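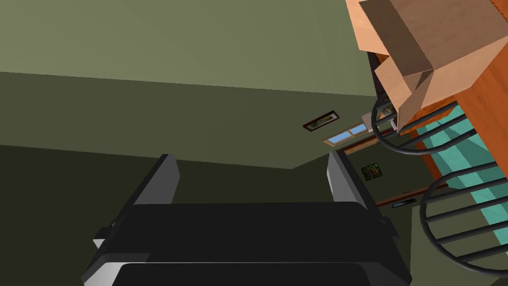
Continuo com a amostra de ponto tunisino que comecei em dezembro. O fio é o Morgan, algodão mercerizado, e a agulha é de 5 mm. Montei 158 correntes, número que dá para as repetições do motivo mais 2 malhas de orla, uma de cada lado.

O problema é o enrolamento da borda inferior. No ponto tunisino simples, a laçada de retorno fica toda na face de trás e a tensão é desigual entre as duas faces. Com agulha de 4 mm, a peça enrolava até à sexta carreira. Com a de 5 mm, enrola só até à terceira.
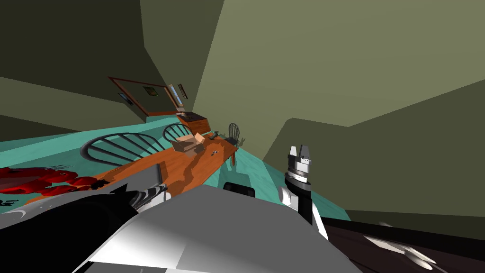
A Kátia Cordeiro sugeriu trabalhar a primeira carreira pela argola de trás da corrente. Testei e a borda melhora, mas a carreira fica mais lenta, porque a argola de trás fecha quando a corrente está apertada. Convém montar com uma agulha meio número acima e voltar depois à agulha de trabalho.

Testei também uma carreira inicial em ponto reverso. Consome mais fio e deixa um relevo visível no direito. Para uma manta é aceitável. Para um painel que vai ser cosido a outro, prefiro a argola de trás. 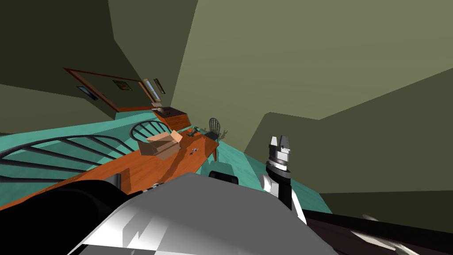
Quanto ao gasto: o novelo tem 200 metros e a amostra levou 2 novelos, já contando o que desmanchei. A receita Govolcombe, da Eluned Kemeys, indica menos, mas ela trabalha com a tensão mais folgada do que a minha.

O bloqueio foi feito com vapor, sem encostar o ferro, e alfinetes a cada 3 cm. Depois de seca, a peça perdeu um pouco de altura e manteve a largura.
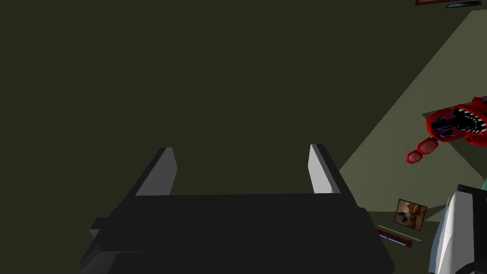
Pinça de dois dedos, aberta e vazia.

Falta decidir o remate. Vou experimentar ponto baixo simples na orla superior e comparar com ponto caranguejo.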